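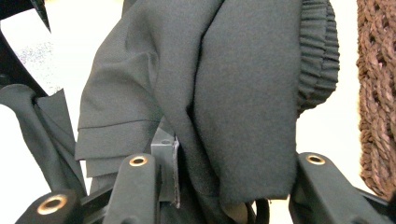
Dark gray, soft outside, with a ribbed band

November 4, 2024
Posted by the Trevberg list host
2 min read

Hello all,

I've been meaning to answer this one since I first read it over breakfast, and then the day got away from me, so please forgive the wait!

> Does anybody have a good way to wash fleece and brushed knits so
> they don't come out covered in little pills? I have a whole stack
> to get through before the Isham coat drive, and the first 2 I did
> look worse than when I started. Also, is it all right to use the
> dryer?

First of all, bless you for taking on a whole stack. My own way (learned from my mother, who was very firm about it) is to turn everything inside out, close every zipper, and wash it cold on the gentle cycle with nothing else in there. Towels are the worst company for fleece, they shed all over it. Go easy on the detergent and skip the fabric softener completely. I used it for years and wondered why my nice soft things had gone flat and waxy.

As for the dryer, I do use it, but on the lowest setting, and I take things out while the cuffs are still a bit damp. Ribbing always takes longer than the rest. If you have the space, a rack by a window is kinder, and a heavy top will be ready by the next morning in my house, or two mornings in January when the heat is off in the back room.

For the pills you already have, lay the piece flat on a table, pull it snug with one hand, and go over it with a fabric shaver in small circles. Please go slowly near the seams, I have put a hole in a perfectly good sweater that way and I still think about it. The Morneren store on Iyamu Street had shavers by the register last time I was in, and I have three at home if you'd like to borrow one for the week.

Write back and tell us how the next load goes, and save me a cup of coffee at the drive!

Warmly,
Your list host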